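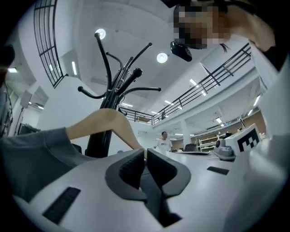 *A hand-held gripper at a white tabletop, with a square marker on the box at the right.*

# Rules for Teaching a Robot to Grip

A robot does not know how to pick up a cup. It has to be shown. One way to show it is to give a person a gripper to hold. The person does a job with the gripper, and a camera on the gripper records each move. A computer then studies the recordings.

The work has rules. A team that skips them gets recordings it can't use, or someone gets a pinched finger.

## What is a standard?

A rule tells people what to do in one place. A standard is a rule that many people agree to share. If two teams both follow the same standard, the recordings from one team can be used by the other.

The Plosetach workshop keeps its rules on one page. It calls the page the Bruvar sheet. It has 4 parts.

### 1. Hands

Keep bare fingers out of the space between the gripper's jaws. Jaws that close on a block will also close on a thumb. If something is stuck, put the gripper down first, then free it.

### 2. Markers

A marker is a square with a blocky black-and-white pattern. A computer can find the pattern in a picture and work out where the camera is. Markers must be flat and clean. Do not cover one with a sleeve or a cup. Do not move one during a recording – the computer will think the whole table has moved.

### 3. People

Cameras with a wide view see a lot of the room, even the ceiling and people standing far away. Everyone nearby must be told when recording starts. Faces must be hidden before the recordings are shared. One way is to turn a face into large colored blocks, so that nobody can tell who it is.

### 4. Notes

Write down the name of the job, the room and the gripper used. Write down mistakes too. A dropped cup is still a useful recording if it is labeled "dropped."

## How many recordings?

More than you might guess. For one job, folding a towel, the workshop asks for 700. They can't all be the same. The towel should start in different places, and different people should do the folding.

## Are robot rules new?

In stories, they are old. The word "robot" was already in use by 1943. Rules in stories are often for the robot to obey. The rules on this page are for people. A gripper can't read a sheet of paper, so the person holding it has to.

## Words to know

- **Gripper:** a tool with jaws or fingers that hold things.
- **Marker:** a printed pattern that a computer can find.
- **Label:** a short note that says what a recording shows.
- **Standard:** a rule shared by many people.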